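Hotel slippers: take them home or leave them?

Travel Talk > Packing and Luggage

tirkby_316
Posted 31st December

Going through my bag after a work trip and I have hotel slippers again. I travel a lot for Vondska and it adds up. If I don't open them I feel like I paid for something and left it. If I do take them, they go in a drawer. What do the rest of you do?

prondmont
I take them if they're still sealed. They weigh next to nothing and they slide down the side of a carry-on. On my last stay there were two pairs, each in its own clear sleeve with a dark gray border. I put them on the desk with the hotel folder while I packed, so I wouldn't forget them.
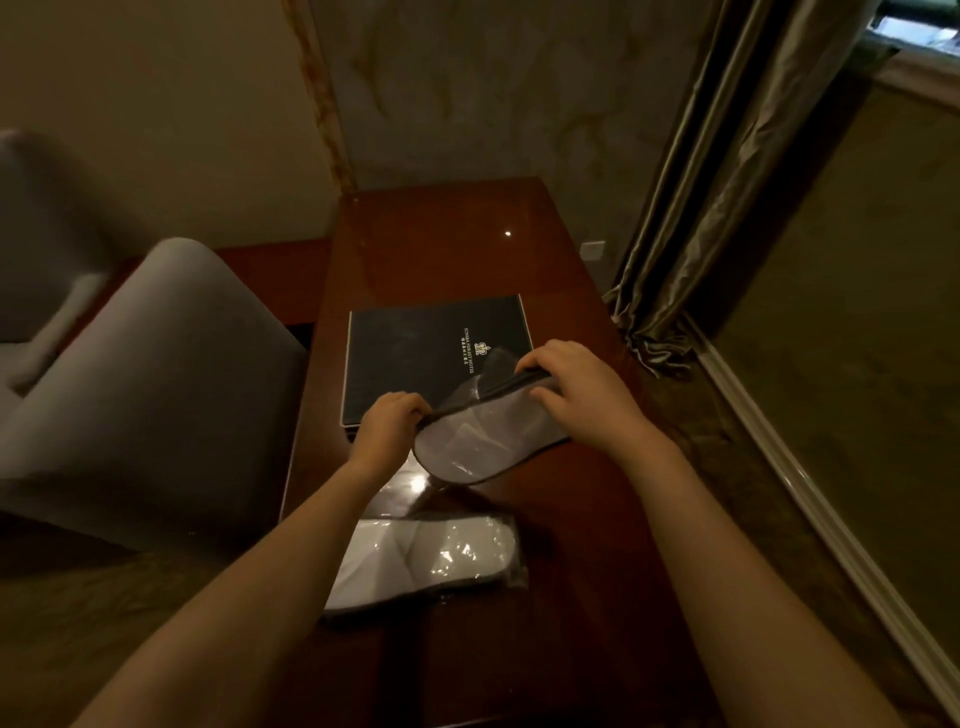 Both pairs went in flat, soles against the back wall of the bag, under the shirts. I keep one pair by the door for guests and use the other on long flights. The thin fabric kind doesn't last, so I wouldn't wear them outside, but they're fine on carpet.

hallcloset
Leave them. A sealed pair can go to the next guest. Once you take it, they have to put out another one, and that's more plastic for a thing you wear 4 times.

prondmont
Some places throw them out anyway, sealed or not. I asked at a desk in September and that's what I was told.

hallcloset
One desk. I used to work in housekeeping and we put unopened ones back on the cart — every time.

Chaturvedi
Depends on the floor for me. Tile, I open them the minute I get in. Carpet, I don't touch them. I've never brought a pair home because they're always too small. I wear a 13 and my heel hangs off the back.

tirkby_316
Same problem with the heel. Maybe that's why mine end up in the drawer. I just checked and there are 30 pairs in there, which is worse than I thought.

hallcloset
Thirty! Call a shelter and see if they want them. Ours takes them sealed only.

prondmont
I'd still keep a couple for guests. But yes, thirty is too many.

tirkby_316
Will call after the holiday. Keeping two pairs.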